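Budgeting for the second arm: hands, spares and the things around the sink

Posted in June by the workshop blog author

This site uses cookies to remember your preferences. By continuing to read you accept this. Dismiss

I have been asked twice now to write down what the kitchen setup costs to run and what I would buy next. The trigger is the hand. A plate sits in a dish rack, the fingers have to come over the rim from the side, and everything I plan to spend money on this year follows from that one contact.

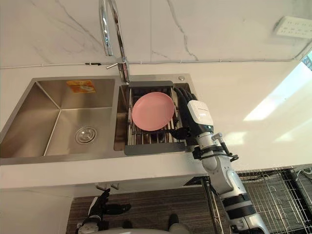 Start with the hand

The arm was the large number on the first quote, so it got most of my attention. That was a mistake in planning. An arm that is sized correctly will run for years with little more than a cable change. The fingers meet steel rods, plate rims and countertop edges all day, and they are what wears.

I had three options on the sheet for replacement hands. Two were simple parallel grippers. The third was another jointed hand from Enik, the same family I already run. A parallel gripper is cheaper and easier to repair, and for a plate standing upright in a rack it would probably be enough. With a plate lying flat on the rods it gets harder. One finger has to get under the rim while the others press from above, and there is not much clearance between the plate and the rack. I kept the jointed hand in the plan and moved the parallel grippers to the list for the sorting bench.

Spares are a separate line. My rule is 5 percent of the hardware price per year, in a fund I don't touch for upgrades. For hands I raise it to 20 percent. If that sounds high, price a single finger module and then add shipping and customs.

Cables and straps

This line is always too small. Every cable that runs along the outside of a forearm needs slack at the joints, a way to hold it down and a replacement on the shelf. I budget two complete sets per arm. The straps cost next to nothing, but they stretch, and a loop that was fine on Wednesday can be hanging lower a few weeks later. Put a check on the calendar and buy the straps by the bag.

Connectors deserve more money than I gave them. I bought cheap ones for the first build and have since replaced all of them with the locking type.

The room

A kitchen was not designed for this work and the budget should say so. Items I left out of the first version:

Outlets. Count what the controller, the compute box and the chargers need, then add one for the laptop. If an electrician has to come, get the quote before ordering the robot.

Light. Direct sun on a pale countertop moves through the day, and steel reflects whatever is near it. I have a blind on order. I also priced a fixed overhead light – the blind is cheaper and should do most of the job.

Floor. Mats are good for people and less good for a wheeled base. Decide early which one you are buying for.

Plates. Buy more than you need, in at least two finishes. A matte plate and a glossy plate behave like different objects to a depth camera. I log breakage as a consumable, next to gloves and tape.

Software and support

Zovden sells its planner by the seat, at 49 a month. One seat is enough as long as one person is working at a time. I looked at Alludico as an alternative. The license was lower, but their support hours end before my working day starts, so the saving was on paper only.

Admasu offered a service contract on both arms. I declined it for this year. It covers the joints and excludes the hands, and the hands are where my downtime is. If they change the terms I will look at it again.

Order of purchase

Spare finger modules come first, then the cable sets, then the blind. The replacement hand goes after those, once I know how many hours the present pair gets before the grip starts to slip. I don't have that number yet. The logging script went in at the end of last month and needs a full quarter of data.

The lead time on the hand is long enough that I will probably have to place the order before the quarter is over – with a deposit, which also has to come out of this year's money.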